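How to look after a pair of robot arms

The two arms at Zundine are called Nkuna and Tridov. They are bolted to a metal rail, and they spend their days picking up small boxes and putting them down again. It is a quieter life than robots have in films.
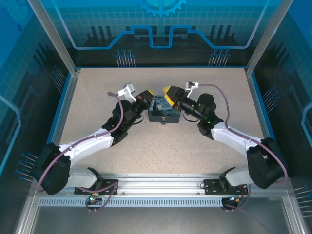 Annatjie Van der Merwe looks after them. She starts at eight with a cup of tea, which must stay on the other side of the room. The arms cost a great deal and the tea does not.

Her morning jobs go in this order.

1. Check the bolts. An arm that wobbles misses things, and then looks very silly.

2. Follow each cable with a finger. Cables have to bend every time an arm bends, so they need some slack, but too much and they catch on things.

3. Test the wrist cameras. Each arm has one near its gripper, so it sees whatever is right in front of its fingers and not much else. Imagine doing your homework with your nose on the page.
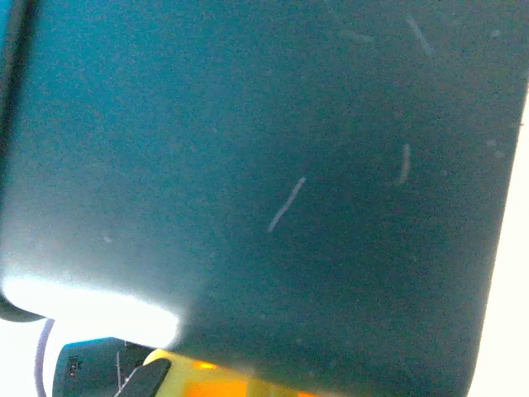

What wears out?

Fingertips, mostly. Yours grow back. A robot's have to be ordered, and Annatjie swaps them after 1,000 grabs, using 2 screws and a certain amount of muttering. Boxes suffer too, and get scuffed.
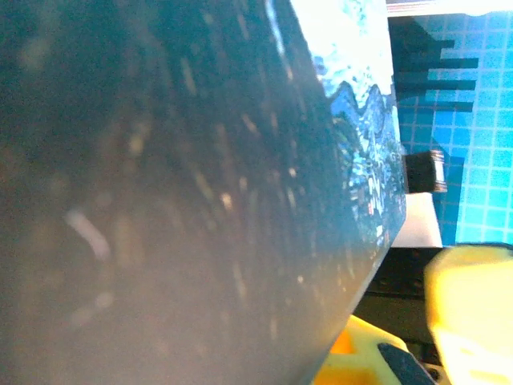

After a swap she makes the arm practise slowly, 26 times. If it drops anything, she writes it in the Zoltodeck, a fat notebook with 200 pages. July took up nine of them.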